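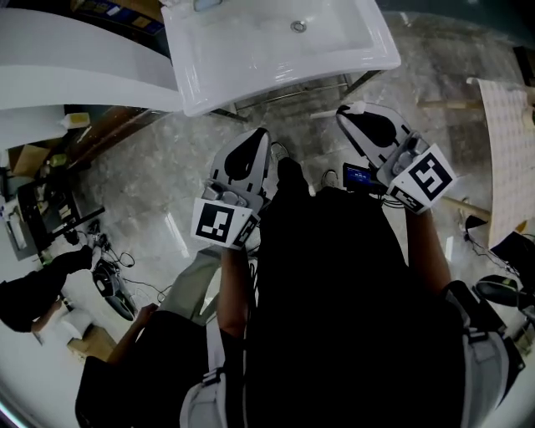 A console sink, also called a console basin or washstand basin, is a bathroom sink carried on an open frame or on legs, with no cupboard or pedestal underneath. The basin is usually made of glazed ceramic and is often rectangular. The frame is most often metal, though timber stands are also sold. Console sinks are found in houses, hotels, shops and small offices, and are fixed to the wall behind, to the floor, or to both.

History

The console sink grew out of the washstand, a piece of bedroom furniture that held a jug and bowl. When piped water reached the upper floors of houses, the loose bowl was replaced by a fixed basin with a waste outlet, and the stand was kept to carry its weight. Early stands had turned wooden or cast iron legs. Nickel-plated and later chromed tube became common in hotels, where it stood up better to daily mopping.

Pedestal basins and vanity units took over in most new homes after the middle of the twentieth century. The open frame came back in a plainer form, with thin square legs in black or dark grey, and is now sold widely alongside wall-hung basins.

Construction

The basin rests on the top rail of the frame and is held by brackets or by bolts passing through the back of the ceramic into the wall. A bead of silicone seals the joint between basin and wall. In most models the floor of the bowl slopes to a round waste, which may be set in the middle or close to the back. A rear waste leaves more clear space below for knees, a stool or a basket.

Frames are made from steel, brass or aluminium. Steel is normally powder coated. The feet have screw adjusters with a travel of some 14 mm, which allow the basin to be levelled on an uneven floor. On marble and other polished stone the feet are fitted with rubber or felt pads, as bare metal can scratch the surface and leave rust marks if water collects under it.

Some frames include a lower shelf or a side rail for towels. Others have four plain legs and a single crossbar.

Plumbing

The trap and supply pipes of a console sink are in full view. A bottle trap is generally preferred to the ordinary bent type, being narrower and neater, and is finished to match either the waste or the frame. The isolating valves are placed high and close to the wall. Where the pipes come up through the floor, collars are used to cover the holes.

Taps may be mounted on the basin or on the wall. Basins are supplied with one, two or three tap holes, or with none.

Sizes

Common basins measure 45 or 60 cm across and 42 cm from front to back. Double consoles, with two bowls on one frame, start at 107 cm. The rim is normally set between 80 and 87 cm above the finished floor.

Storage

The main drawback of the type is the lack of enclosed storage. Owners often place a shelving unit or a narrow cabinet beside the sink for towels, spare soap and cleaning things. Cardboard boxes are a poor choice for long-term storage in a bathroom, as they take up damp and soften.

Care

The glaze is cleaned with a soft cloth and mild soap. Scouring powder dulls it over time. Chrome wastes should be wiped dry in hard water areas to prevent scale. Coated frames are wiped with plain water, and chips are touched up promptly to keep rust from spreading under the finish.

Related articles

Bottle trap
Marble flooring
Pedestal basin
Powder coating
Vanity unit
Washstand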